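In Praise of the Dangling Chapter

There is a box of old magazines beside my desk, and for most of this past July I did very little except read what was in it.

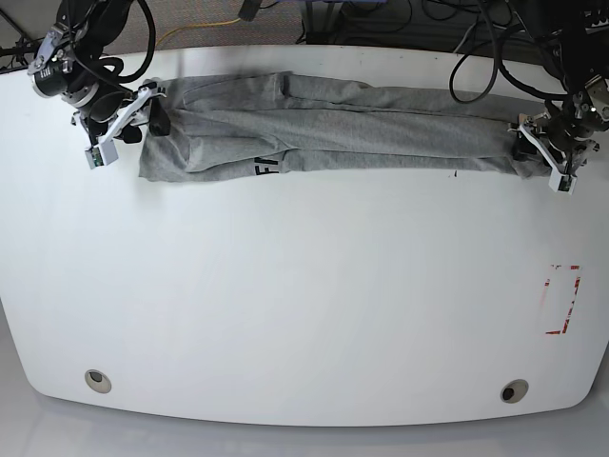 Delwyn Goodwin wrote to say that she couldn't see the point. Why would anyone read a mystery serial in pieces, with the soap advertisements and the letters page getting in the way, when the whole book can be had between two covers and the author has already fixed the mistakes? She added, kindly, that she hoped I was getting outdoors now and then.

I was getting outdoors, thank you, Delwyn, and I took the magazines with me. But I've been turning her question over ever since, and I'd like to give it a proper answer, because I think a great many sensible readers feel the same way, and I think they're missing something lovely.

The serial I've been reading is The Lamps of Skanness, by Wilmer Cuervo, which ran in a story weekly called Prillidance for 18 installments before it was gathered into a novel. If you know Cuervo at all you probably know the novel. It's a fine book! A lighthouse keeper disappears from a northern island, his niece comes looking for him, and a gentleman from Hjaltested with very good manners and very bad intentions keeps turning up wherever she goes. I first read it at fourteen in a paperback that smelled of somebody's basement, and I have loved it ever since.

What I didn't know, until I finally sat down with the magazine version, is how much of it got smoothed away. In the weekly, every installment had to end with your heart in your mouth and every new one had to catch you up, so the niece is forever going over what she knows. She goes over it in the boat, she goes over it in the pantry, and once she goes over it while hanging by her hands from a gallery rail (which even I will admit is a stretch). The novel cuts nearly all of that, and I can see why. Read straight through in an afternoon, it would drive you up the wall.

But those little recaps are where she lives! She never remembers things quite the same way twice. Early on she tells us her uncle was a cheerful man. A few installments later he has become a man who liked to seem cheerful, and by the time she's locked in the oil store she can't recall him laughing even once. There isn't a word of that in the book. Cuervo, or his editor, took it for padding and swept it out the door, and a whole slow, sad change of heart went with it.

Then there's the chapter that was dropped altogether, the one fans call the Plendamis chapter after the ship in it. It does nothing for the plot. Two sailors sit up all night with a broken compass and talk about their mothers. Bevan Harawira, whose opinion I respect, has argued that it was written in a hurry to fill a hole in the schedule, and he may well be right. I don't much care. Some of the best meals I've eaten were thrown together from whatever was in the icebox, and I'd trade a good 100 pages of the gentleman from Hjaltested for that one conversation.

I should be fair to the other side. Marama McAlister likes to remind me that a writer has every right to decide what the finished thing is, and that digging up the early version can feel like reading over someone's shoulder. She has a point, and if Cuervo had burned his drafts I would leave the ashes alone. These weren't drafts, though. People bought them at the newsstand and carried them home on the streetcar. They argued over them at supper and had to wait a whole week to find out who was right. For those readers the serial was the story, and the novel was something that came along afterward with nicer paper.

I tried to read it their way, one installment and then no more for a week. I lasted 2 weeks. After that I was sneaking down to the kitchen at six in the morning to find out about the trapdoor, and I make no apology for it. Even so, in those 2 weeks I thought about the lighthouse while I washed the dishes and while I stood in line at the bank, and I came up with a perfectly good solution of my own, which was wrong.

So, Delwyn, by all means keep the book on your shelf. Mine is staying on mine. But if you should ever come across a run of Prillidance at a yard sale, with the covers gone and somebody's grocery list penciled in the margin, do buy it, and start with the installment where the lamp goes out. I'll lend you the ones you're missing.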